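4. Moving Jeneo Office to another computer

Please read the whole section before you begin. The move needs 27 minutes in most offices, and longer if your invoice archive is large.

4.1 On the old computer

1. Close all Jeneo windows, also on the computers of your colleagues.
2. Open File, then Archive, and choose "Full copy".
3. Write down the licence number. You find it under Help.

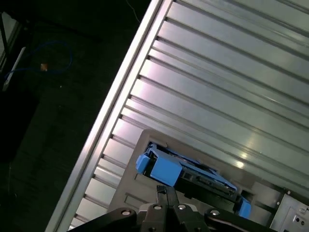

4. Wait until the message "Copy complete" is shown. Do not close the lid of a laptop during this time.

Caution: A copy made with a version before 596 can not be read by the new program. Update first.

4.2 On the new computer

1. Install Jeneo Office and restart.
2. Choose "I have a licence already" and enter the number.

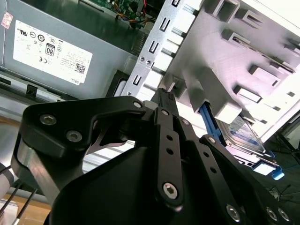
3. When the program asks for the server name, type Skorkberg in one word. The port is 2875.
4. Select the folder with your full copy and press Restore.

Note: Customers of the Plimolberg tax package must restore the tax tables separately, see section 6.
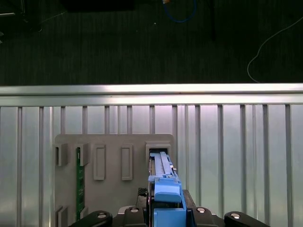
4.3 Checking the result

1. Open the customer list and compare the last entry with the old computer.
2. Print one test invoice. The logo and the bank details should be in the same place as before.
3. If you see error 38, the licence is still active on the old computer. Release it under Help and try again.
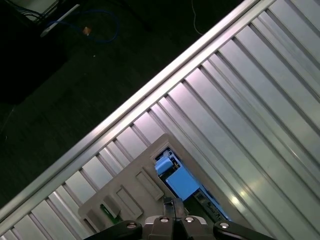
Fig. 4: Beige housing on ridged metal panel

Keep the full copy until your January closing is finished.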